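The Long Way to Teach a Robot About Legs

Skanley rents the back half of a former print shop in Clulcombe, and most working days there start at 8:30 with a piece of plain white furniture on a table. Two silver arms stand over the table. An operator moves them, the arms take hold of the furniture, and a computer saves the whole thing: what the cameras saw, where every joint was, how wide each gripper was open.

That record is called an episode. The company has set itself a target of 800 good ones for this piece of work, and by the end of May it had 737.

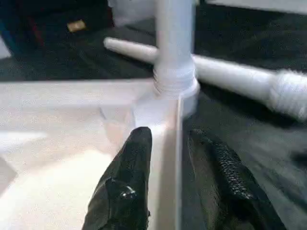 The learning system that will use them is called Lema. It isn't given rules about furniture. It is given episodes, and from those it has to work out which way to move next when it sees a leg, a thread or the rim of a seat. If every example shows the same grip from the same angle, Lema learns that one grip and gets lost when the seat is turned a little.

So the seat gets turned. Operators work from a sheet that lists 11 starting positions, and they are told to change the height of the first reach as well. Plain white plastic is hard going for the cameras, with few marks on it to tell one corner from the next. The black covering helps, though it wrinkles and throws back the light.
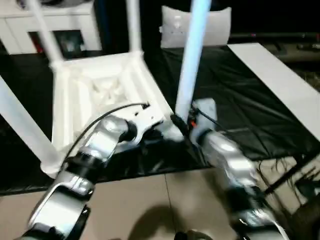
Both arms are needed for most of the work. One steadies the seat while the other deals with a leg, and the operator has to think about the two together. New people tend to freeze one arm and forget it. Skanley's training notes ask for a full week of practice before anything a new operator records is kept, and even then the first day's episodes are usually thrown out.

A camera up high gives the wide view. Another sits close to the gripper, for the last inch or so, when the arm itself can block what the high camera sees.
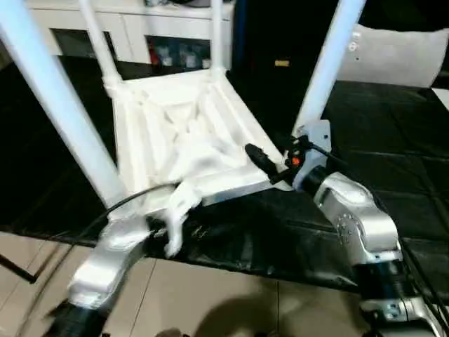 Throwing things out is a large part of the job. So far 186 episodes have been rejected, and those are not in the 737. Some had a camera drop out. In others the operator paused too long, and a system that copies people will copy the pause. A slip followed by a clean recovery is kept, and gets its own tag.

Checking is done in a program called Delten, which plays all the camera views side by side. A reviewer marks the start and end of each step and types a short line saying what was done. It takes longer than the recording.

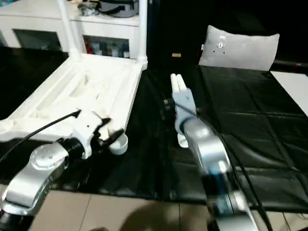

The room isn't tidied much between sessions. Skanley wants Lema to cope with shelves, cables and whatever else is in the background, and a bare room would teach it little about that.

Recording runs through Saturday when there are enough operators. The first training run on the full set is planned for the week after the count reaches 800, and the sheet of starting positions will be rewritten once the results are in.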